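Visit to the Clinda open day: what we learned before asking for a budget
20 Feb 2026

Our laundry in Gandesum washes and folds for small hotels and two clinics. We want to put one folding station into next year's plan, so I went to see how Clinda works with cloth before we write any number on paper.

The hall was smaller than I expected and quite warm. I spent most of my time at the table for textiles.
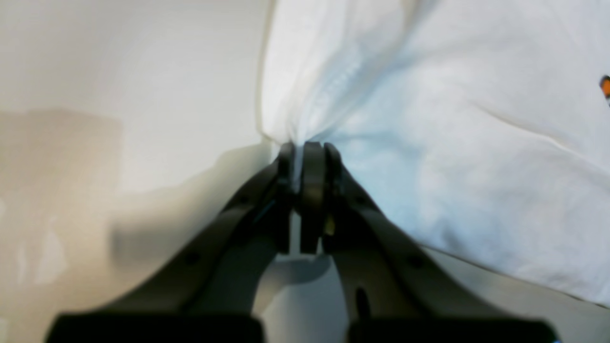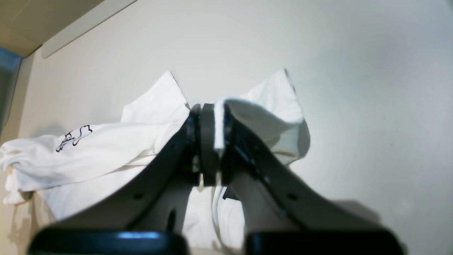 White fabric and the dark gripper at the textile table, both pictures.

I had come with a question about speed, but the staff wanted first to talk about picking up. They told me that our mixed loads will cost more to set up than flat sheets, and that we should send 200 pieces of our own for a trial. The trial costs 900 euros, and this sum is taken off if we order later. I find this fair.

The finger pads are the part which wears. A spare set is 355 euros and I was advised to plan two sets for the first year. In our old budget for the ironer we forgot such parts completely, and we paid for it in overtime.

Transport and installation were less clear. Clinda works with Stoter for the installation, and Stoter asks 2,000 euros for a site survey – the travel is included, the electrical work is not. I also took a leaflet from Choo, who rent out similar stations by the month, but they could not tell me a price for training.

Still open for us: the height of our tables, the insurance, and who will clean the station at the end of a shift. I have asked for a written offer and it should arrive in April. Parking at the site is free, but the entrance is at the back, behind the loading doors.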